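List: home-automation-talk
Subject: Re: [hat] So can they fold a towel yet or not?
Thread: 19 messages

On a morning in April a list member wrote:

> I've been lurking through this whole thread and I still can't tell who's winning. Half of you say we'll all have a laundry machine with arms by the end of the decade, and the other half say it's a puppet show. I run the back end of a small guesthouse, I wash and fold more than I care to think about, and I don't need a philosophy lesson. I need to know whether I should be saving up for one of these or fixing the dryer.
>
> Also, whoever posted the Jolteck brochure: is "handles soft goods" supposed to mean it folds them? Because I read that page twice and it never says fold.
>
> And if it can't fold, what's the hard part? My nine-year-old can do a dish towel. Not nicely, but she can do it.

Fix the dryer!

OK, longer answer, because I've been up to my elbows in this stuff all winter and I have opinions. I do contract work for the Testska project (cloth handling, mostly), so take me with whatever amount of salt you like. I don't sell anything and I've got no stake in Jolteck one way or the other.

On the brochure first. No, "handles soft goods" doesn't mean fold. When I read it I take it to mean pick the thing up and put it down someplace else, maybe into a bin. I'd want to see it in writing if they mean more than that. Ask them straight out: does it start from a heap, or does a person have to lay the cloth flat first? You'd be amazed how much of the work is hiding in that one question. A flat towel with its corners showing is a pretty friendly thing for a machine. A towel the way it comes out of your dryer is a wad.

Your daughter, by the way, is a genius and you should give her a raise. Think about what she does. She grabs the wad anywhere, gives it a shake, lets it hang, runs a hand down until she hits a corner, and by then she already knows which way is up. She's doing half of it by feel and I bet she's looking at the TV. A gripper with two fingers mostly has to do it by looking, and looking at cloth is miserable. It hides its own corners. Every time you touch it, it's a different shape, and whatever you worked out a second ago about where the hem was is no good anymore.

It's worse from up close. People figure that if you put a camera right down at the fingers everything gets easier, and for some jobs it does, but with cloth you can end up with a big patch of one color and a smear, and good luck finding the hem in that.

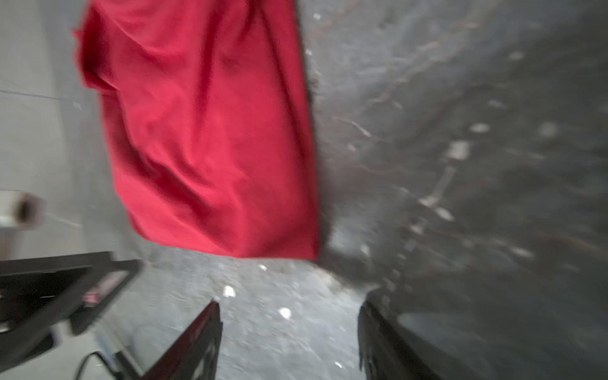 What I'd call working today, and what I wouldn't

Going by what I've seen with my own eyes, and your mileage will vary:

Picking one piece of cloth up off a surface. Pretty good. It'll miss sometimes, or pinch too little and lose it, but I've stopped holding my breath over it.

Dropping it in a basket. Also pretty good, as long as you don't care how it lands. A sleeve or a corner over the side is still a thing.

Taking one piece off a pile and leaving the rest alone. Iffy. Fabrics cling, and two thin ones together look an awful lot like one thick one.

Flattening a bunched-up cloth with two arms. This is where most of my winter went. The idea is each arm takes a side and they pull apart, which sounds like nothing until you remember that "side" doesn't mean much on a crumpled rag. If both of them grab bits that are next to each other, you pull and you've got a rope. 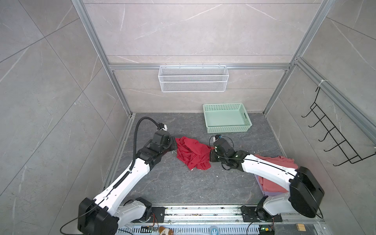
Folding, start to finish, from a heap

That's the one you asked about, so here are my numbers. We logged 1,153 tries over the season, everything from a plain grab on up to the whole job. Of those, 178 were proper start-to-finish folds, heap to folded square with no person reaching in. I'm not going to give you a success rate, partly because we argued all winter over what counts as folded (I say if my mother would refold it, it doesn't count, and I lost that argument). But I will tell you that a good one could take up to 3 minutes. For one cloth! You could do a stack in that time and drink most of a coffee.

And that's with a setup where nothing else is going on. The arms are bolted down, the cloth is always in reach, and the light stays put. Your laundry room has a door that opens into the machine and a cat (I'm guessing about the cat). Fitted sheets I won't even discuss. I can't fold one of those myself.

Somebody upthread brought up the Begović plant as proof that this is all solved, because they've got a line turning out folded shop rags all day long. I've been to see it and it's a lovely thing to watch, I could have stood there till lunch. But it's a feeder and some flaps and rollers. Every rag is the same size, and there's a person at the front end putting each one in flat and square. That's a folding machine, and we've had those for ages. If you had enough identical pillowcases to keep one busy it might even pay for itself, but a small guesthouse doesn't, and somebody still has to stand there and feed it.

To be fair to the optimists, I do think they've got a point about how fast it's moving. The winter before last I wouldn't have bet a sandwich on the flattening step, and now it comes off often enough that we get bored and start trying meaner fabrics. So I don't think it's a puppet show. I just think the people saying "end of the decade" are picturing a tidy demo and stretching it out to cover a whole house. Loading, sorting, finding the other sock, carrying it all upstairs: those are all separate jobs, and each one has its own way of going wrong.

If you want to see some of this in person, the Brasow folks are doing another open afternoon and they're usually happy to let visitors bring their own towel. Do it! Bring an old one that's gone a little stiff, and bring one of your good fluffy ones too, and watch what changes between them. I'll post the details to the list once I've got them.

Meanwhile, what's wrong with the dryer? If it's tumbling but not heating, check the thermal fuse before you call anybody out. There was a thread on that a while back with the part numbers in it. I can dig it up if the archive search is still broken.

Back to lurking, I've got a lot of rags to crumple.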